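**Storage of Cleaning and Laboratory Chemicals in Shared Workrooms**

Student project report, Steiner Building, Flarkville
Submitted by Funmilayo Olatunji, 15 Aug 2018

## 1. Purpose

The project reviewed how small quantities of solvents, acids and cleaning products are kept in the shared workrooms of the Steiner Building. It was carried out in July at the request of the building office, which intends to replace its older cabinets.

## 2. Method

Each workroom was visited twice. Containers were checked against the room register, and labels, closures and shelf positions were recorded. The register held 1359 entries at the start of the review.

## 3. Findings

3.1 Acids and bases shared a shelf in two rooms. Both rooms have a Steretti cabinet with a single fixed shelf and no separate tray.

3.2 The spill sump in the Risunlow cabinet had been used to store paper towels, which reduces the volume it can hold.

3.3 Five containers had handwritten labels without a hazard symbol. They were relabeled during the second visit.

3.4 Safety data sheets were present in all rooms, though several were older than the product they described.

## 4. General Waste

Ordinary litter is outside the chemical register. Food packaging goes into the open white bins and must be kept apart from contaminated wipes, which require a closed metal container.
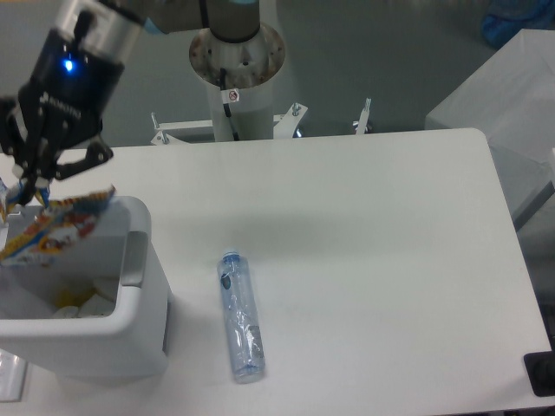
## 5. Recommendations

1. Fit an adjustable second shelf and a removable tray to each Steretti cabinet.
2. Keep all sumps clear.
3. Review the register every July and remove entries for products no longer held.
4. Set aside $2000 for replacement door seals and labels.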